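Home | Products | Guides | Bravik Collector | Downloads | Contact

Bravik Collector Set-up Guide
Section 4: Recording examples for a sorting task

Print this page | E-mail this page

Written by Hjørdis Westerberg, Trasside. Last changed 16 March 2022.

This section explains how to prepare the table and record examples for a task with two target containers. It is supposed that you have finished Section 3 and that the arm moves freely by hand guiding. If the arm still makes resistance, go back to step 3.6.

4.1 Before you start

The learning system looks at everything the table camera sees. It does not know which part is important for you. Please keep the same table, the same lamps and the same camera height for the full set. When one of these must change, close the set and open a new one.

Caution: Park the arm outside the camera view and press the hold button before you put your hands on the table.

4.2 Placing the containers

1. Wipe the table and let it dry.
2. Choose two containers of similar size but clearly different color. With two equal containers, the operator mixes them up after some time, and so does the model.
3. Put both on the table with bare surface between them. The arm needs this gap when it comes down at the side of a rim.
4. Turn each one a little. They do not have to be parallel to the table edge, and it is better if they are not.
5. Check that both are empty.
6. Press Start View in the Collector window. The program saves one picture of the table before any movement.

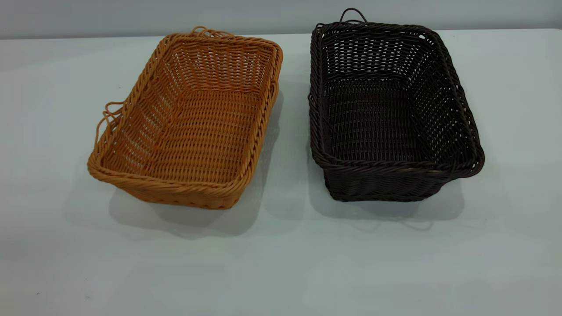

7. Give each container a name in the task file. Use short names and write them the same way every time. We use "tan" and "dark". If one operator writes "dark" and another writes "brown", the program makes two classes.

Note: Woven baskets are light and they slide when the gripper touches the rim. Do not glue them or tape them. A small slide is part of the task and the model should see it. Handles and loops can catch a finger of the gripper, so for the first examples approach from a side without a loop.

4.3 Recording

1. Lay one object in front of the baskets.
2. Press Record and wait for the tone.
3. Guide the arm to the object, close the gripper, and carry the object over the named basket. Go down until the object is below the rim -- then open.
4. Bring the arm back to the park position and press Stop.
5. Mark the example as Good, Poor or Discard. A drop outside the basket is Poor. Keep it, it is useful for the later check.
6. Empty the basket and move both baskets to new places before the next example.

Caution: Never reach into a basket during recording. The arm can continue for a short moment after you release the guide handle.

4.4 How many examples

For two baskets and one kind of object, record 400 examples. With mixed objects we advise 1000. Change which basket is on the left in half of them, or the model learns the side and forgets the color. Our own first set at Trasside stopped at 298 and the arm was often choosing the wrong basket when the lamps were low.

Continue with Section 5: Checking the set.

Print this page | E-mail this page

Comments (3)

Roald Midtbø
In 4.3 step 6, does it matter how far I move the baskets? I moved them only a hand width and training was poor.

Hjørdis Westerberg
Roald, please move them more, and also turn them. Use all the area the arm can reach.

Thaís Barbosa
We got good results with around 700 mixed objects. The start view must be taken again if you exchange a basket, I missed this the first time -- maybe add it to 4.2?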